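Lokura bathing and laundry project, progress note to Skulton fund
From: Siham Kettani
Period: up to end September

Quick one as the quarter got away from us. Full accounts to follow from Clifford.

Where we are
Drop-in showers open mornings and two evenings. 685 visits this quarter, up on last. Evenings slow to start, better once the bus stop notice went up. Boiler off for nine days in all, part had to be ordered twice (wrong valve). Repaired now, invoice attached.

Staffing
Zineb Shawky started as evening lead. Tainá Magalhães down to three shifts, by her own choice. Still one post empty. Advert goes out agian next month, reworded, hours made clearer.

Linen
Wash costs up. 861 loads against the budget line, which was set before evenings began. Triro have quoted for a weekly collection, Salma Lahlou is comparing it with doing it all in-house. Decision before the next report. Would like 40 more bath towels either way, please see budget request.
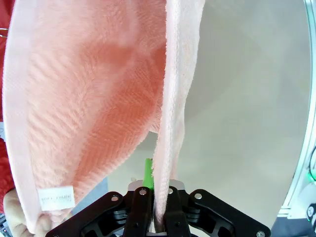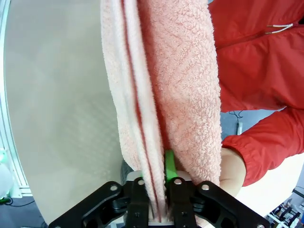 Pink towelling, two views.

Problems
Drain in cubicle two still slow. Landlord told, twice in writing. Soliman came to look at it, report not recieved yet. Door code system fine since the reset.

Money
Underspent on wages (empty post), over on gas and washing. Asking to move 10 per cent of the wages line across to cover it. Need a yes or no before the October payment run.

Next
Fill post. Settle laundry. Get drain sorted. User survey, short version, Zineb drafting.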